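Notes for the January talk, 19 minutes plus questions

**Start**

- Say who I am, then go straight to the Chauvin story. No agenda slide.
- Chauvin is a small bakery supplier. They moved their warehouse to a later shift and saved nothing in the first quarter. Ask the room why.
- Wait for two or three answers. Someone will say overtime. It was sleep.

**Night work and the body clock**

- The clock moves slowly. One late night doesn't shift it, and a week often doesn't either.
- Daylight on the drive home pushes it back the wrong way. Sunglasses help a bit.
- Explain rotation direction: morning to afternoon to night is easier than the reverse. Draw the arrow on the board.
- Don't get into melatonin pills. If asked, send them to a doctor.

**What Chauvin changed**

- Gaspard Coste ran the schedule there. 46 people on the roster, three shifts.
- He dropped the 7 a.m. meeting for the night crew. They had been staying late for it without pay - mention this slowly, it gets a reaction.
- Longer blocks off after nights. Fewer single nights in the middle of a week.
- Cost of the new rota software was nearly 3000 in the first year. Don't oversell it, a spreadsheet would have worked.
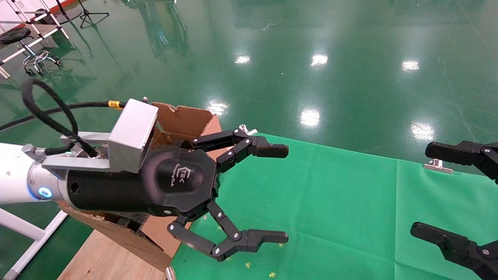 **Meals**

- Main meal before the shift, something light around the middle of it.
- Coffee early, then stop. Most people drink it too late and lie awake at nine in the morning.
- Vending machines are the usual problem. Chauvin put in a fridge and a microwave.

**Close**

- Ask them to look at their own roster for single nights.
- Handout is by the door, Gaspard's email is on the back.
- If time is short, skip meals and go to questions.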